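Black mixer on a white rectangular basin – descaler, spots and a slow drain

Home Forum > Bathrooms > Fixtures and Fittings
Thread started in January, 9 replies

s_karras
White rectangular basin, glossy, black faucet on the back edge, round silver drain.

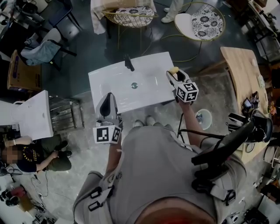
Water here is hard. The supplier's annual sheet gives 252 mg/L as calcium carbonate. After four months I have two problems.

1. White film at the base of the faucet, where it meets the basin. Wiping daily slows it down but does not stop it.
2. The bowl is shallow and the water stands for a while before it goes. It leaves a ring a couple of inches out from the drain.

I have a 500 ml bottle of Tulov descaler, the citric acid one. The label says suitable for chrome and ceramic. It says nothing on black finishes. Has anyone used it on one?

ebaird
Which black? Powder coat, electroplate and PVD all get sold as "matte black" and they do not behave the same way. PVD will tolerate dilute citric acid for a minute or two. Powder coat is fine until it has a chip, then the acid gets under the edge. Electroplate I would keep acid away from entirely.

s_karras
The spec sheet says "black finish, brushed substrate." No process named. The maker is Jisadton.

ebaird
Then treat it as the worst case. Damp microfiber, drop of dish soap, dry it off. For film that is already there, wrap a cloth dampened with 1:10 white vinegar and water around the base for 60 seconds, rinse, dry. Test at the back first.

gachanja_g
Disagree on the vinegar. Acetic acid is still an acid, and if the advice is "treat it as electroplate, keep acid away," the next line can't be vinegar. I have replaced three black faucets for tenants and each one had gone gray at the base, right where people hold a wet cloth.

ebaird
Fair point on consistency. One minute at that dilution is a long way from a cloth left on overnight, though. What did the tenants use?

gachanja_g
Two didn't know. One used bathroom spray daily.

ebaird
So one data point, and it was spray at full strength.

StellaNz
On the ring: separate issue, and the descaler is fine there if the basin is ceramic. Check that first. Some white gloss basins are cast resin and the care sheet will usually rule out acid. Tap it with a knuckle. Ceramic rings, resin thuds. Keep the descaler off the drain flange too, as cheap plating pits.

For the slow drain, pull the waste and look at the trap before blaming the bowl. A shallow basin has little head over the drain, so a partial blockage shows up earlier than it would in a deep one. Quick test: pour in 1,000 ml from a jug and time it. Mine clears in 9 seconds with a clean trap and took 31 with hair in it.

vbakilana
Adding to Stella's post. Also check that the basin is level. Put a short level front to back and then left to right across the rim. If it leans away from the drain on either axis you get a standing film on that side, and the ring will be wider there. Shims under the basin fixed it on mine – a 448 mm wide unit, so not much shimming needed.

s_karras
Results.

Knuckle test: rings. Ceramic, and I found the care sheet, which agrees.
Jug test: 22 seconds. Pulled the trap, found a plug of hair and soap, cleaned it. 10 seconds now.
Level: fine left to right, slightly low at the front.

Tulov on the ring, two minutes, rinsed. Ring gone. I kept it off the faucet and the flange. The base film mostly came off with soap and a soft toothbrush, no acid. What is left is a thin line at the joint.

gachanja_g
Leave the line. Dry the base after use and it won't grow.

ebaird
Or 60 seconds at 1:10. I stand by it.

s_karras
Going with soap for now. I have emailed Jisadton to ask which process they use and will post the reply.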